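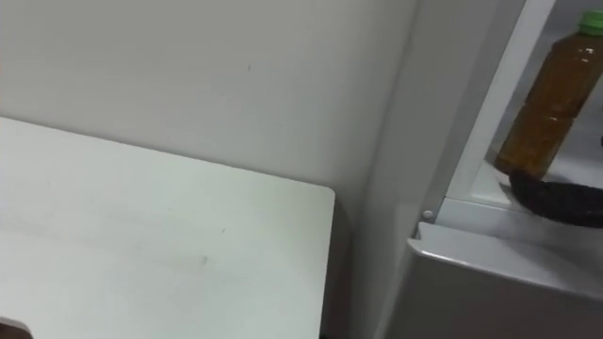
Fig. 1. Table corner, wall, upper compartment open.

Section 2: Table, fridge, drinks

For the Flevero fridge with the Clivitz side table. Fridge with no table, skip to Loading. Table with no fridge, wrong booklet, you want the Stotent one.

Before you start

Fridge standing where it's going to live. Level. Unplugged. If it came in lying down, leave it upright overnight before power goes on. Table legs on and tight (Section 1).

Have ready: damp cloth, tape measure, the bag with the felt pads. Pads are in the table carton, taped under the lid. People throw them out.

Placing the table

1. Push the table up to the wall, long side along it. Close is fine, touching is fine if the wall is painted. Wallpaper, leave a little room.

2. Slide it toward the fridge and stop short. The table must not touch the side panel. Side panel gets warm on hot days and the top will yellow over time.

3. Open the upper door all the way. Slowly the first time. It has to swing clear of the table and of anything you plan to keep on it.

4. Door catches? Move the table, not the fridge. Moving the fridge means leveling it again.

5. Felt pads on last. Once they're on the table slides very easily, so do the measuring first.

Note: table height is fixed. If it wobbles, tighten the legs again before you go looking for something to put under them.

CAUTION: Keep cords out of the gap between table and fridge. No power strips down there. Spills off the table end end up in that gap.

Wiping down

6. Wipe the top with the damp cloth, then a dry one. White tops show every smudge. Gray scuffs come off with a drop of dish soap, may need two goes. No scouring pads, they take the finish off and then it marks even faster.

7. Wipe the shelf and the lip at the front of the upper compartment. Dish soap and water only. Dry it.

8. Plug in. Door shut. Wait until it's properly cold before loading. The dial on the Flevero 639 goes to the middle setting, the 247 is preset so leave it alone.

Loading drinks

The table is there so you have somewhere to set things down while the door is open. Use it. Bring the drinks over, put them on the table, then open the door.
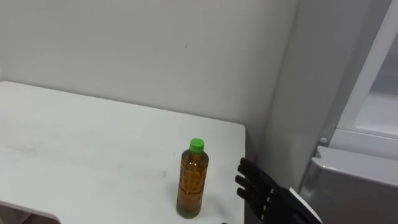 9. Check each cap is tight before it goes in. Wipe the base of the bottle too if the table is wet, or you'll get a ring on the shelf.

10. Grip low or around the middle. Never by the cap. Caps on part-used bottles come loose more than you'd think.

11. Lift over the front lip, don't drag across it. Set the bottle down flat on the shelf.

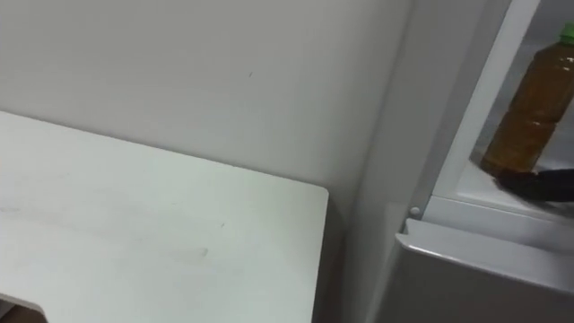
Fig. 2. Bottle of tea on the shelf of the upper compartment.

12. Slide it back from the front so the door can close. Tall bottles, try one before you bring the rest over. If it won't stand up, it doesn't belong on this shelf.

13. Bottles upright. Laying them down is OK only for sealed ones, and they roll.

14. Close the door. Run a hand down the seal. Any gap, something is sticking out, go back to 12.

Note: leave space between bottles and the back wall. Pushed hard against it they can freeze, tea and juice especially.

CAUTION: No hot drinks in the upper compartment. Let them cool on the table first. Total load on the shelf 17 lb, spread out.

Taking drinks out

15. Same thing backwards. Door open, bottle out, down on the table, door closed. Then pour. Don't stand there pouring with the door open, the alarm goes off and frost builds up. 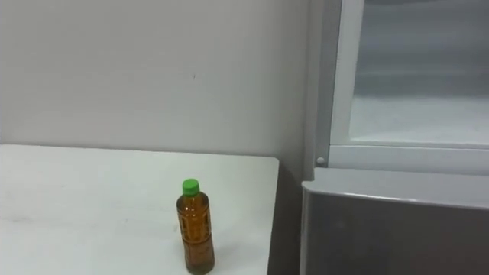
Fig. 3. Bottle set down on the table beside the fridge.

16. Stand it well back from the corner. The squared end by the fridge gets bumped when the door swings.

17. Wipe up drips when you're done. Tea and coffee stain if left overnight, anything else you've got until morning.

If something's wrong

Door hits table: see step 4.
Door won't stay shut: see step 14. Still won't, check the fridge is leveled, front feet a touch higher then the back.
Table rocks: legs, Section 1.
Stain won't lift: Dhanial white paste, small amount, soft cloth, rinse. Test underneath first.

Revised February 2025. Shelf removal and defrosting are in Section 3.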